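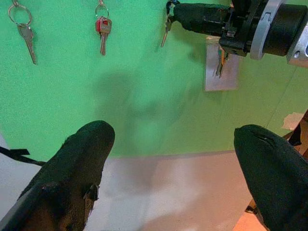 How many demonstrations does it take before a robot learns a chore? More than you'd like, and it depends a lot on how different they are from each other. Twenty runs that all start from the same spot taught our policy less than six messy ones did.

I'm writing this at 11 at night with sore wrists, so forgive the rambling. We're on keys this month (May was supposed to be the easy month, ha). Each episode is one key on its ring, off the green wall and over to the lock plate. I drive both arms, Reto Rüegg watches the recorder and yells if a stream drops. We've got 82 good episodes in the set we call Calado, and I threw out 3 more tonight for hesitating. If I dither in front of the lock, the model learns to dither too!

Things I've changed since last time:

- I swap which key goes first, every episode
- I leave the little fumbles in if I recover from them
- the padding on the fingers stays as it is until the set is done, scruffy or not, so the wrist views match

Reto wants to mix in the old Pana drawer recordings before we train. I'd like to see keys on their own first. We'll probably argue about it over breakfast, and then I've got another batch to drive.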